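Jiltosari Sweepings: notes on a small bedroom floor
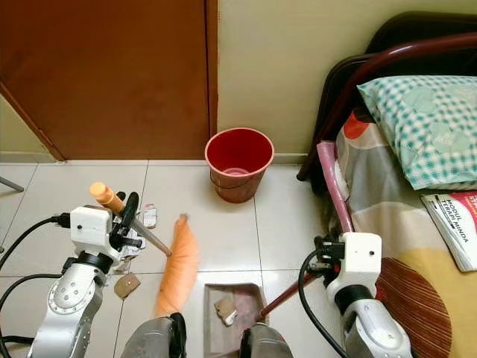

Zúñiga, Wed 19 December

README, version 11

Jiltosari Sweepings is a collection of notes and short clips about getting rubbish off a bedroom floor with a broom and a dustpan. It has 60 clips so far. If you came looking for something on vacuum cleaners, the Pradar folder next door has plenty, and you will be happier there.

What is in it

One small bedroom with white floor tiles, one broom, one dustpan, and rubbish. The broom has a wooden handle with an orange cap on the end and bristles of an orange you could find in fog. The dustpan is grey-brown with a dark red handle. They were not bought as a set, and it shows.

The rubbish is dry: torn bits of cardboard and small scraps of paper, some with printing on them. Please don't write in asking what the printing says. We have no hair, no crumbs and no fluff in this version. Fluff was tried in March and spent most of its time under the bed, where we were not prepared to follow it.

How a clip is labelled

Each clip gets a plain text file with the same name. The first line says what was on the floor at the start, the second says what was in the pan at the end, and the third is for remarks. Ismail Lahlou wrote most of the remarks. "Went round it twice" is one of his longer ones.

We use these words and try to stick to them:

flat: the piece lies flush on a tile and the bristles may well go straight over the top
curled: at least one corner is up, so the broom has something to catch
in pan: wholly past the lip
on lip: see Known problems

Anything left in the joint between two tiles is labelled "grout" and counted as still on the floor. There was an argument over this. It lasted longer than the sweeping.

Known problems

On lip is a judgement call. Two people labelled the same 13 clips and disagreed on four of them, then disagreed on which four.

White paper on white tile is hard to see. Check the corners of the room before you decide a floor is clean. I have been caught out by this in my own kitchen as well, so it may be me.

Clips 11 and 12 have swapped text files. This has been known since version 3 and will be fixed when somebody renames two files.

Carpet, rugs and floorboards are not covered. Nor are stairs, whatever the old Bronemus page says.

Using it

Take what you like for teaching, tests or idle comparison with your own sweeping. Say where it came from and give the version number. Corrections go to Ismail, with the clip number in the subject line. He does not open attachments.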